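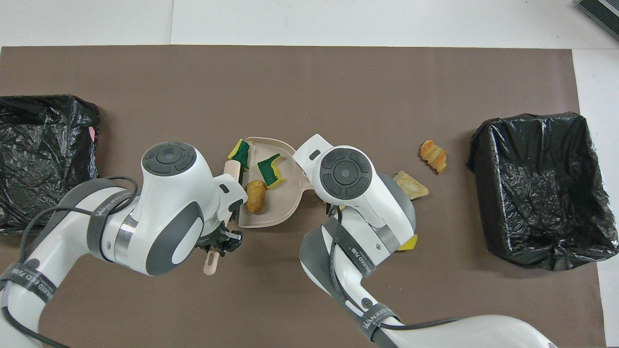 The head of Delden's election office hadn't slept much when we spoke. The recount of the council vote was in its second day — 143 ballots apart, and both camps outside the gates.

"We count, they shout," she said. "Thats the job."

Will the September runoff go ahead? "If the court lets us." And the 8 boxes from Geagea district? Long pause. "Sealed. I signed for them myself."

She wouldnt discuss the governor. Phone rang again, and she was gone.

Contact | © Plosteo | Back to top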